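Bostum's "ready in an afternoon" arm kit, after a month

I said in January that I'd write something longer about the Bostum kit once I'd lived with it, and several people have emailed since to ask where it was. So. I have lived with it. I'm still not sold, though I'm less grumpy than I was.

For anyone new: Bostum doesn't make arms. What they sell is the stuff that goes on top of an arm you already have, meaning a wrist camera mount, a piece of software called Narnus that handles the calibration and the task recording, and a support plan. The pitch is that a person with no robotics background can teach a tabletop arm household chores. The base kit is $1,779. The support plan is another $89 a month, and you'll want to read what it covers before you click, as I did not.

The setup took me 18 hours spread over a week. The website says an afternoon. I'll grant that a chunk of that was my own fault for mounting the camera bracket backward, but the manual has one drawing of that bracket and the drawing would fit either way round. The rest was Narnus refusing to save a calibration unless the arm had visited every cell of the work area, in an order it picks and doesn't show you.

About the work area. Bostum will sell you a printed mat for it. Don't buy the mat. Their own forum is full of people using brown paper and blue tape, and I couldn't find a thing the mat did better. Tape peels, and you'll be replacing bits of it forever, but a roll costs next to nothing and you can change your mind about the layout. The mat also arrived in my case with a crease that wouldn't lie down, so it went back. The refund took three emails.

What bothers me more is the way the demos are put together. In the Bostum video the arm puts a cup on a saucer, then a spoon in the cup, everything in bright colors on a clean table with a foot of space between things. It looks great. Then you put out the kind of clutter a person really owns, clear glasses and wire racks and so on, and the success rate goes somewhere they don't publish. I asked support for the number. I was told that results depend on the environment. I had guessed that much.

Zdeňka Beneš, who has been through both this kit and the Tirkitier one, told me I was judging it by the wrong tasks. Her view is that you shouldn't care about picking things up at all, since most kits can manage that now, and should look at placing: a thin thing going into a narrow opening, held upright the whole way. She uses a pen and a cup. I've come to think she's right, and it's a much better test than anything in the Bostum manual.

Pen-and-cup work on a taped table, and a close look at the tape:

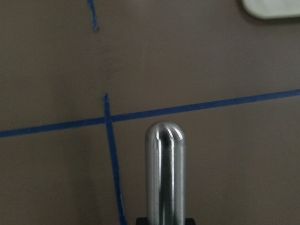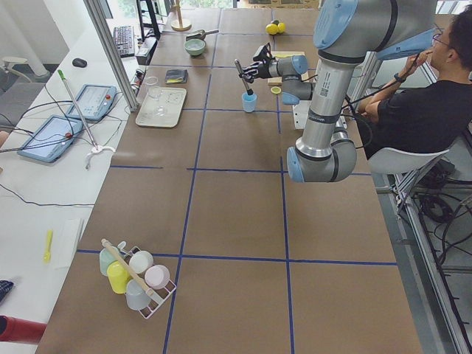
Back to the money, which is where I keep ending up. The Tirkitier kit costs more up front and has no monthly fee. Over a year, Bostum's plan adds up to more than $1,000 on top of the kit, and what you get for it is a chat window that answers on weekdays plus access to "priority models" that I couldn't tell apart from the ordinary ones. I cancelled mine. Narnus still runs without it – you lose the cloud backup and a nag screen shows up at launch, and that's all I've noticed so far.

Things I do like: the recorder is simple, playback starts quickly, and you can trim a bad take without redoing the whole session. The export is plain files in plain folders. After the Egger software, which locked everything into its own format and then changed the format, I'm grateful for that.

Would I buy it again? At the base price, without the plan, maybe. I'd give the software 3 out of 5 and the manual a 1. There's an update due that is supposed to let you choose the calibration order. I'll believe it when I've installed it.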